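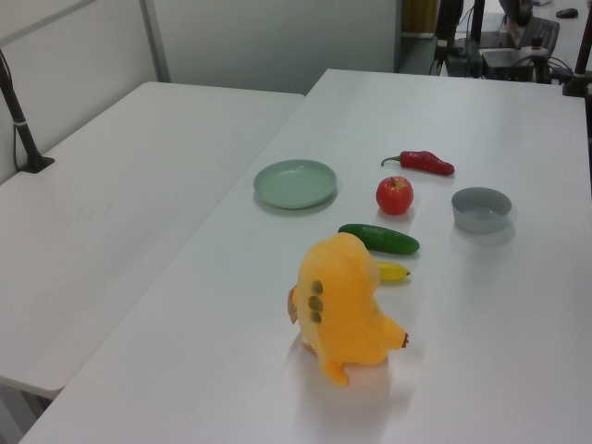 **Predeo publishes results of its table-clearing trial**

Anddale, July 2025 – Predeo, which tests automation equipment for shops and care providers, has published the results of a trial asking how well a robot arm can tidy a table. The short answer is that it can do a fair amount of the work, slowly, and still needs a person nearby.

The trial was run with Reltell, a homeware retailer that wants to know whether machines could take over part of the evening reset in its stores, when stock left in the wrong place is picked up and put back. The same job comes up at home after every meal and every afternoon of play. Both firms wanted figures from ordinary, untidy tasks before spending money on anything larger.

Over the trial the arm made 2,304 attempts at picking up a single item and putting it on a plate or in a bowl. Items included toy fruit and vegetables, soft toys and light tableware. Staff moved things between attempts, so that the arm could not simply repeat a movement it had made before.

Firm items standing clear of their neighbours gave little trouble. Items lying close together were harder, and the arm often nudged one while reaching for the other. Long, thin shapes tended to turn in the grip and land half over the rim of the bowl. Soft toys were the least predictable. The arm could usually get hold of them, but where it took hold made a large difference to where they ended up.

Speed remains the main obstacle. A store assistant clears a display table in a couple of minutes. The arm needed around 600 seconds for a table of similar size, and longer if it dropped something. It had no means of getting an item back from the floor, so a member of staff did that.

Predeo's report makes 2 recommendations to Reltell. The first is to hold off putting an arm on the shop floor during opening hours. The second is to try one in a stockroom, where returned goods arrive in trays and a slow, steady machine could work overnight without being in anyone's way. Reltell has accepted both and expects to start the stockroom work in March.

For the home, the report is more cautious. It says a machine that tidies a family's living room without help is still some way off, and that buyers should ask to see any product handle their own belongings before paying for it – cushions, toys and cutlery included.

The control software used in the trial was supplied by Alcaraz. Predeo paid for its licence in the usual way, and Alcaraz had no say in how the results were reported.

The full report is free to download from the Predeo website, along with the task list and scoring sheet. Retailers and care providers who would like to run the same tasks on their own equipment can request a test pack from the Predeo press office, which will reply within 5 working days.

**Notes to editors**

An attempt was scored as a success only if the item came to rest fully on the plate or inside the bowl. Items touching the rim and the table together were scored as failures.

Predeo accepts no payment from equipment makers.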